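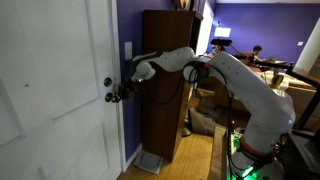 Do I need experience to work as a night receptionist at the Naidu guest house?
Experience is welcome, but we teach everything in the first two weeks, so please apply even if your last job was in a shop, a kitchen or a warehouse.

Night Receptionist, part time and full time

Naidu is a guest house with 33 rooms, a small breakfast room and a garden at the back. Our guests are mostly people who travel for work, families who visit the hospital, and in summer many cyclists. We are open all year. Between ten in the evening and seven in the morning there is one receptionist at the desk and one colleague who sleeps in the staff room on the second floor and can be called by telephone.

We are looking for 2 persons to join our night team. One position is full time with 5 nights in the week, the other is part time with 3 nights. If you are not sure which one fits you better, write this in your letter and we can discuss it.

What you will do

You will welcome guests who arrive late. In October we had many late arrivals because of the works on the railway, and a tired person who comes at one in the morning wants a key, a short explanation and a bed. Long speeches about the breakfast can wait until the morning.

You will answer the telephone and the e-mails that arrive in the night. Most of the e-mails are about parking and about the hour of the check-in. We have prepared answers for these, but you must read the question first and change the text when it is needed.

You will close the cash book of the day. We use Fastix for the bookings and for the bills. It is not a difficult program, but it is slow to start and it has its own ideas about dates, so you will have some days to practice it together with a colleague from the day shift.

You will make a walk through the building two times in the night, one time shortly after midnight and one time before five. On this walk you look at the corridors, the laundry room, the back entrance and the windows on the stairs. You write the hour and anything unusual in the night book. If a lamp is broken or a tap is dripping, you write it also, with the room number, and the day team will take care.

You will prepare the tables for the breakfast. This means cups, plates, cutlery, and the bread order, which is brought to the back entrance by the Firar bakery a little before six. Please count the boxes before you sign for them. You do not cook and you do not clean the rooms.

What we ask from you

You speak English well enough to have a calm conversation on the telephone. A second language is a real help for us, above all Spanish, Turkish or Polish. Small mistakes in grammar are not a problem. The person who writes this text also learned English as an adult.

You can stay awake and friendly in the night. We know that not everybody can do this, and there is no shame in it. If you never worked at night before, we offer one trial night, paid, before you sign anything.

You are at least 18 years old and you have the right to work in this country. You can go up and down the stairs several times in one shift. We have an elevator, but it is small and the walk through the building includes the stairs.

You are comfortable with a computer for simple things: to write an e-mail, to print a bill, to find a booking by name.

What we offer

The pay is above the usual rate for reception work in our town, with an additional amount for every hour after midnight. We tell the exact pay in the first call, before you lose time with an interview. The pay comes on the last working day of the month.

The plan of the shifts is made five weeks in advance. You can exchange nights with your colleague if both agree and if you inform the office by e-mail. Full-time staff always have two free nights together.

You can take breakfast with us at the end of the shift, and there is a warm meal in the staff refrigerator for every night shift. Tell us please if you do not eat meat or if you have an allergy.

There is a bicycle room with a lock and we have three parking places for the staff. The first bus in the direction of the center leaves from the Ikent stop, roughly four minutes on foot from our door, at 6:50. If you depend on this bus, we can let you finish some minutes before seven.

For the training, the first week is in daytime. You sit with the day team, learn the rooms and meet the people who will read your night book. In the second week you work at night together with an experienced colleague. After this you are alone at the desk, but the colleague upstairs is always there to be called, and we prefer one call too many.

How to apply

Please send us a short letter, one page is enough, and a list of your last jobs. A photograph is not necessary and we ask you not to send one. In the letter, please tell us:

Which position you are interested in, full time or part time
When you could start
Which languages you speak
One situation at work in which somebody was angry and what you did

The last point is important for us. It does not need to be a story with a good end.

You can send the application by e-mail with the word "night desk" in the subject, or bring it in an envelope to the reception at any hour. If you bring it in person you can ask the receptionist some questions about the work, only please not between eight and ten in the morning, when many guests leave.

The last day for applications is 11/11/22. We answer everybody, also when the answer is no. The interviews take place in the breakfast room in the afternoon and they last less than one hour. Two people from the house will be there, one of them from the night team.

If you have a disability and you need something to be arranged for the interview or for the work, write it to us and we will look together at what is possible. The reception desk can be lowered and the staff toilet on the ground floor has a wide door.

Applications from agencies are not accepted for these positions.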